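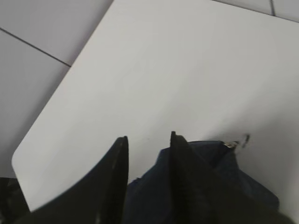 Do you really need a table just for folding laundry? You need a flat surface that isn't your bed, and in my apartment the only way to get one was to buy it.

I held out for years. My folding system was the classic one: dump the clean stuff on the comforter at noon, feel good about it, then find it again at 11 p.m. and move the whole heap to the chair. In the morning the heap went back on the bed. I have owned shirts that made that trip more often than they were worn.

The kitchen counter was the next idea, and it lasted until I put a white pillowcase down on a ring of soy sauce. Then came the ironing board, which is shaped for one sleeve and resents everything else. Then the floor, which works fine if you are nine.

So in December I bought a plain white top, no drawers, no shelf, nothing clever. It came from Rivas, the secondhand place out past the tire shop, and the man there threw in a set of legs from some other table entirely. Senan Rafferty helped me get it up two flights and has mentioned it every time I've seen him since. It cost 50 dollars, plus the sandwich Senan requested, plus the second sandwich.

A few things I've learned from standing at it.

Dark stuff goes first. Navy and black come out of the dryer looking like one large animal, and against a white top I can at last tell a pair of jeans from a sweatshirt without holding each one up to the window. I do all the dark things while I still have some goodwill, and leave the socks for the end, when I have none.

Pants are easy and everyone should stop pretending otherwise. Shake them by the waistband, one leg over the other, tuck in the pointy bit at the seat so you get a straight line, then up in thirds. My friend Uliana Nechyporuk rolls hers. Her drawer looks like a bakery case and I've told her so, and she took it as a compliment.

Fitted sheets I can't help you with. I've watched the videos. I have put my hands inside the corners as instructed and turned the one over the other and ended up wearing it. Mine gets wadded into a shape that's more or less square and goes under the flat sheet, where it can think about what it's done.

The rule I made for myself was that nothing but laundry goes on the table. That held until Thursday. Mail got on there first, then a library book, then a bag of onions I have no defense for. A big clear surface in a small apartment puts out some kind of signal. I have gone back to clearing it every night before bed, which takes two minutes and which I complain about for ten.

Speaking of the surface – matte was luck, since I took what they had, but I'd pick it again. My mother's table is shiny and anything silky slides right off the edge of it while you're matching up the seams. On mine a T-shirt stays where it's told. Lint does show up on white when I've done a dark load, so I keep a damp rag on the radiator and wipe it down before the towels.

And there is still a pile. I want to be straight about that, in case anyone came for the before and after. The table has moved the heap up off the bed and given it better lighting, and most weeks I get through it in one go with the radio on. Other weeks I pull out what I need for work and leave the rest in a lump until Sunday. But I sleep in a bed with no pants in it now, and the chair is a chair again. I sat in it to write this.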